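4. Placing the board and first run (Brimska cell, two arm)

Do section 3 first. Arms parked, stop button in reach.

1. Board on the white table between the arms, push buttons to the left, plugs to the right. Carry it by the end handles only.
2. Front edge parallel to the table edge. Within 15 mm is fine, the search routine takes up the rest.
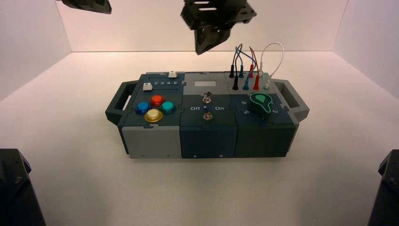 Stevska Automation, Field Setup Team

3. Leads in before you power the arms. Check the wire loops by hand. Tall loops catch the gripper.
4. Both toggles to Off.
5. Load program 682. Speed stays at 7 percent for the first pass, dont raise it yet.

CAUTION: Hands out of the enclosure once the program is loaded. Arms can move with no warning tone.

6. Run the slider step. Fingers should close above the panel, well clear of the buttons. Watch for rubbing along the slots. 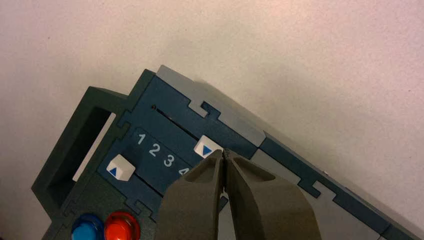 Fig. 4-2. Slider step, wrist view. Gripper over the numbered panel.

7. Slider misses its number? Stop, open fingers, redo step 2. Do not nudge the board with the arm on.
8. Clean pass, then go to normal speed. Log it.

Note: finger pads wear. Swap after about 400 runs, sooner if the knobs slip. Spares are in the Vrettos case, top tray.

Errors on load: ask Stijn Jacobs. Wrist camera setings: Ea Damgaard, see section 6.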